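Tralis reach cup final after second-leg win over Karabulut

2025-05-17

Tralis are through to the final of the Cirnard Cup after beating Karabulut 2-1 in the second leg of their semifinal, completing a 4-2 win on aggregate.

The home side carried a one-goal lead into the night and needed only 7 minutes to add to it. A corner was half cleared to the edge of the box and Ghazala Bugti drove it low into the net through a crowd of players.

Karabulut had most of the ball for the rest of the half but did not manage a shot on target until just before the break, when a free kick was pushed over the bar. They pulled level on the night in the 53rd minute with a header at the back post, leaving them one goal short of forcing extra time.
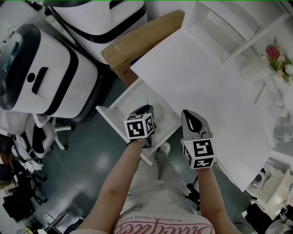 A hand-held gripper at the front of a small white drawer.

The visitors pushed both fullbacks forward after that and left gaps behind them. Tralis hit the post on one break and had a goal ruled out for offside on another. Bugti settled it late on, running onto a long clearance and lifting the ball over the goalkeeper for her second of the match.

It was her fifth goal in this season's competition. She missed the first round with a hamstring strain and came on as a substitute in the second.

"We made it harder than it had to be," Bugti said. "When they scored we stopped passing for a while. The long ball at the end wasn't pretty but I'll take it."

Attendance was 3,598, the largest crowd Tralis have had at home this season.

Karabulut finished with ten players after a second yellow card in stoppage time. They have now lost in the semifinals two years in a row.

Tralis will face Brivix in the final in July. Brivix won their semifinal on penalties and beat Tralis 1-0 when the teams met in the league earlier this season.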